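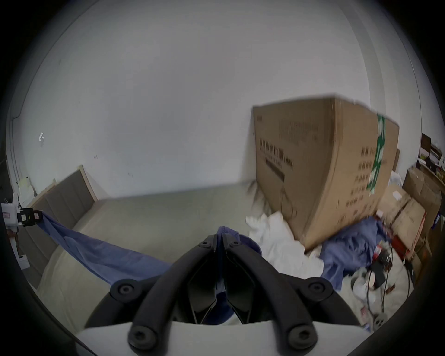 Bed with the beige-gray sheet, headboard at the far end

Fitted sheet pops off one corner on a deep mattress
Posted by flenach_83 on Mar 10, 2025

Mattress is 14 inches deep. I bought cotton fitted sheets in July, labeled for mattresses up to 14 inches. Three corners hold. The fourth, head end on the wall side, lets go most nights. I have rotated the sheet and the same corner fails. Washed at warm, tumble dried on medium. Is this shrinkage, or do I need a deeper pocket? I would like to avoid straps if possible.

Fedir Tkachenko
The label depth usually assumes no topper and no shrinkage. Cotton can lose a few percent in the first washes, mostly lengthwise. You need enough fabric to tuck at least two inches under the mattress, so for 14 inches look for a pocket of 16 or more.

If the same corner fails after rotating the sheet, check the mattress as well. Measure the depth at all four corners with nothing on it. Mine was nearly an inch thicker on one side. Also check the elastic. Elastic at the corners only holds less well than elastic all the way around the hem. Fit the bad corner first, then the one diagonal to it, then the other two. Dry on low from now on. Shrinkage that has already happened will not come back out.

Goldale
straps. 28 nights and counting, no pop offs. the clip kind, they go under the mattress and you can't feel them

maksymiv21
Same problem here, fixed by pulling the bed out from the wall before making it. I could never get that corner all the way under by reaching over. Did you measure the depth with the topper on or off?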